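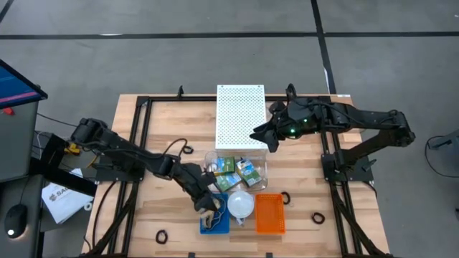 Lesezeit: 2 Minuten

Gewährleistung endet, Ersatzteile sollten bleiben

Wer ein Haushaltsgerät kauft, erwirbt eine Baugruppe mit sehr ungleichen Lebensdauern. Der Motor einer Küchenmaschine übersteht in der Regel mehrere Sätze Dichtungen, das Gehäuse übersteht den Motor. Verkauft wird das Ganze trotzdem als Einheit, und als Einheit wird es entsorgt, sobald das schwächste Teil versagt. Ich halte das für einen Konstruktionsfehler, der sich im Pflichtenheft beheben ließe.

Ein Fall aus meiner Werkstatt: ein Standmixer von Lullell, 8 Jahre alt, Kupplung ausgeschlagen. Das Teil besteht aus Gummi und einer Messingbuchse. Der Hersteller liefert es nur zusammen mit der Antriebseinheit, der Preis liegt über dem Zeitwert des Geräts. Coster, ein direkter Konkurrent, führt die Kupplung einzeln und legt die Maßzeichnung offen. Technisch unterscheiden sich beide Lösungen kaum. 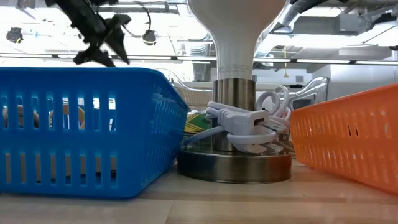

Der übliche Einwand lautet, Lagerhaltung sei teuer. Für Gehäuseteile in wechselnden Farben mag das zutreffen. Für Kupplungen, Dichtringe und Schalter trifft es nicht zu, sofern die Baureihen dieselben Abmessungen verwenden. Mein Kollege Pascual Figueroa hat den Katalog von Fuentealba durchgesehen: 895 Positionen, darunter 7 Varianten eines Schalters, die sich allein in der Lage der Rastnase unterscheiden. Zwei hätten genügt.

Schwerer wiegt der Einwand der Sicherheit. Netzspannung gehört in fachkundige Hände – daran ist nichts zu rütteln. Verklebte Gehäuse schützen aber niemanden, der ohnehin zum Schraubendreher greift; sie erschweren vor allem der Fachwerkstatt die Arbeit und hinterlassen Bruchkanten.

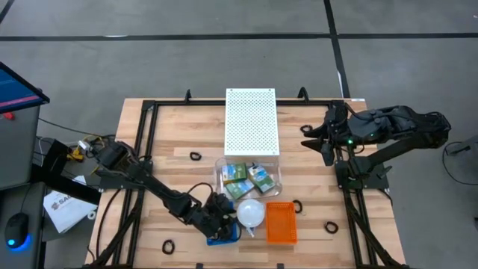
Arbeitstisch mit schwarzem Rahmen und weißer Lochplatte

Zu fordern wäre daher dreierlei nicht auf einmal, sondern zunächst nur die Maßzeichnung. Wer Einbaumaße, Werkstoff und Härtegrad eines Verschleißteils veröffentlicht, muss es nicht selbst bevorraten. Nenidum verfährt bei Pumpendichtungen bereits so, und die Nachfertigung übernehmen kleine Betriebe. Offen bleibt die Haftung für nachgefertigte Teile. Sie müsste beim Fertiger liegen, und das sollte in den Lieferbedingungen ausdrücklich stehen.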